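3.2 Preparing and Maintaining the Rover

Gakier is a small wheeled rover, and we have grown very fond of it. Much of what made the dirt-road trials at Dullmont such a pleasure came down to how the machine was set up before it rolled, so we give the routine in some detail.

Tires come first. Each is set to 16 psi in the morning, with the rover off its stand and the payload on board. Earlier runs at higher pressure shook the mast so badly on gravel that the pitch estimate was close to useless. After the change, pitch noise over the same kind of ground fell enough to see by eye in the raw plots (a lovely moment for everyone at the laptop!). The heading reference is then taken on open ground, well away from buildings and poles, with the antenna mast locked and its base bolts checked by hand. 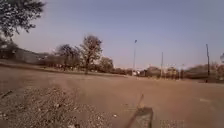
Figure 4. Open dirt bordered by gravel, with the shadow of the rover and its antenna in the foreground.

The mast deserves a paragraph of its own. It sits in a split clamp that Ksawery Śliwiński machined from bar stock, and the clamp is retorqued after every 12 runs. We mark the bolt heads with paint so that any creep shows at a glance. The antenna cable runs down the mast with a slack loop at the foot, held by two soft ties. A hard tie at that point wore through the jacket in November and cost us most of a Friday, first in blaming the receiver and then in replacing a perfectly good one. 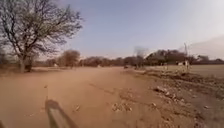

Figure 5. Dusty road between a large leafless tree and a plowed field. Part of the rover and its antenna are visible at the bottom.

Dust is the real opponent on roads like this. We brush the wheel hubs, then open the Brumance filter housing and tap the element clean. Compressed air is kept away from the hub seals, where it drives fine grit past the lip. The drive log is saved before power-down and the wheel odometry is compared with the satellite track. A mismatch of over five percent sends the rover back to the bench. Loose sand makes this check far more interesting, as wheel slip and a worn encoder coupling can look very much alike in the log, and we now repeat it on firm ground before taking anything apart.
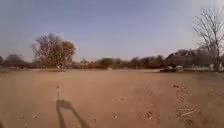

Latrice Sorensen, on reading a draft of this section, asked whether the slip check could be run at two speeds, as slip should change with speed while a bad coupling should show up at both. We tried it the same week and it separates the two faults nicely. It has been part of the routine ever since.

Related articles
Wojcik and Wako: Encoder couplings in fine dust
Benavides: Mast stiffness and pitch noise on small rovers
Thibodeaux field notes: Cable routing for outdoor robots

Shares 16 | Comments 5

Contact | Copyright the authors | Back to top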